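Jondetix Home Solar Monitor
Set-Up Guide, Section 5: Connecting the Monitor and Reading Your First Results
Revised 7/17/18

Read this section after your installer has mounted the panels and the inverter and the utility has given permission to operate. If you don't have written permission to operate, stop here and call your installer. The monitor can be powered up without it, but the inverter must stay off.

What you need

The monitor unit and its wall bracket
The two current sensors (packed in the same bag as the screws)
The gray communication cable
Your home network name and password
The serial number of your inverter, printed on the label on its right side

The cable supplied with the Osard bracket kit is 16 feet long. If your inverter is farther away than that, order the extension cable from your dealer. Do not splice the cable yourself.

CAUTION: The current sensors go inside the main electrical panel. Parts of the panel stay live even with the main breaker off. This part of the work must be done by a licensed electrician. Steps marked (E) are for the electrician only.

5.1 Mounting the monitor

1. Choose an indoor wall near the inverter, out of direct sun. A garage or utility room is fine. Keep the unit away from water heaters and clothes dryer vents.
2. Hold the bracket against the wall with the arrow pointing up and mark the two screw holes.
3. Drill the holes and fasten the bracket. Use the plastic anchors if you are not drilling into a stud.
4. Hang the monitor on the bracket and press down until it clicks.
5. Leave the power adapter unplugged for now.

Note: Metal cabinets weaken the wireless signal. If the only place available is inside a cabinet, use a wired network connection.

5.2 Connecting the sensors (E)

1. Switch off the solar disconnect, then the main breaker.
2. Remove the panel cover and check for voltage before touching anything.
3. Clip sensor A around the first service conductor and sensor B around the second. The arrow on each sensor points toward the house loads – away from the meter.
4. Run both sensor leads out through an approved knockout. Keep them clear of the bus bars.
5. Plug lead A into port A on the monitor and lead B into port B.
6. Replace the cover, then switch on the main breaker. Leave the solar disconnect off.

Note: A reversed sensor does no damage, but the readings will be wrong. The monitor will show power going out to the grid at night. If you see this, have the electrician turn the sensor around.

5.3 Connecting the inverter

1. Make sure the solar disconnect is off and the inverter display is dark. Wait 5 minutes.
2. Remove the small cover on the underside of the inverter. The screws are captive and stay in the cover.
3. Push the gray cable through the rubber seal and plug it into the socket marked COM.
4. Refit the cover. The seal must sit flat all the way around.
5. Plug the other end of the cable into the monitor port marked INV.
6. Plug in the power adapter. The light on the front blinks amber while the monitor starts.
7. Switch on the solar disconnect. The inverter will run its own checks before it starts making power.

The light turns solid green when the monitor has found the inverter. If it still blinks amber after 45 minutes of daylight, see 5.6.

5.4 Joining your home network

1. Press and hold the round button until the light turns blue.
2. On your phone or computer, open the list of wireless networks and pick the one that starts with JDX.
3. Open a web browser. The set-up page loads by itself on most devices.
4. Choose your home network and enter the password. Capital letters matter.
5. Enter the inverter serial number and your time zone.
6. Select Save. The monitor restarts and the light goes back to green.

Note: If you change your router or your password later, repeat these steps. Stored readings are kept.

5.5 Shifting household loads

Once the monitor has run for a full day, open the Today page. The yellow line shows what the panels made. The blue line shows what the house used. Where the yellow line is higher, you had solar power to spare.

Running large appliances during those hours means you buy less power from the utility. The washer, dryer and dishwasher are the easiest ones to move. Electric dryers draw a lot, so run them one load at a time and avoid using the oven at the same time if you can.

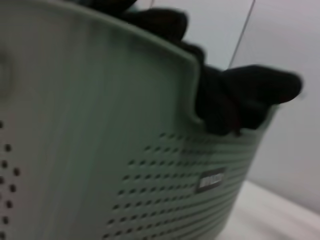 Laundry basket

To set a reminder for spare power:

1. Open Settings, then Alerts.
2. Turn on Spare Power.
3. Enter a level in watts. The factory setting is 3,000, which suits most electric dryers. Use a lower number for a washer or dishwasher.
4. Choose whether the alert goes to your phone, your email or both.
5. Select Save.

The alert is sent when spare power has stayed above your level long enough to rule out a short break in the clouds. You will get no more than one alert per appliance per day unless you change this under Alert Limits.

Expect fewer alerts in winter. In December the sun is low and the spare hours may fall in a short window around noon, or not at all on overcast days. Lower the alert level for the season if you like, and set it back in spring.

CAUTION: The monitor does not control appliances. Do not use an alert as a signal for anyone to start equipment that should be attended, such as power tools or a cooktop.

Note: If your rate plan charges different prices at different times of day, the cheapest hours may not match your sunniest hours. Enter your rates under Settings, Utility Plan, and the Today page will show cost along with power.

5.6 If something does not work

Light is off
Check the adapter and the outlet. Try a lamp in the same outlet.

Light blinks amber
The monitor can't find the inverter. Check that the inverter display is on. The inverter sleeps at night, and blinking amber is normal then. In daylight, check the gray cable at the monitor end. Do not open the inverter cover with the solar disconnect on.

Light is solid red
The inverter has reported a fault. Write down the code on its display and call your installer.

Green light but no readings on your phone
The monitor is working but has lost the internet connection. Restart your router, then repeat 5.4 if needed. The monitor stores its readings and sends them when the connection comes back.

House use reads zero
One or both sensor leads are loose. Press the plugs firmly into ports A and B. If the reading doesn't change, the sensors must be checked inside the panel by an electrician.

Solar reading is higher than house use at night
The time zone is wrong, or the sensors are reversed. Check the time zone first under Settings, Location.

5.7 Service and parts

Replacement sensors and cables are available from any Jondetix dealer. Systems supplied through the Luddale or Saraç dealer offices carry a dealer label on the back of the monitor. Have the number on that label ready when you call.

Keep this guide with your permit papers and your inverter manual. If you sell the house, leave all of them for the new owner and remove your account under Settings, Account, Transfer System.

Continue to Section 6, Monthly Reports.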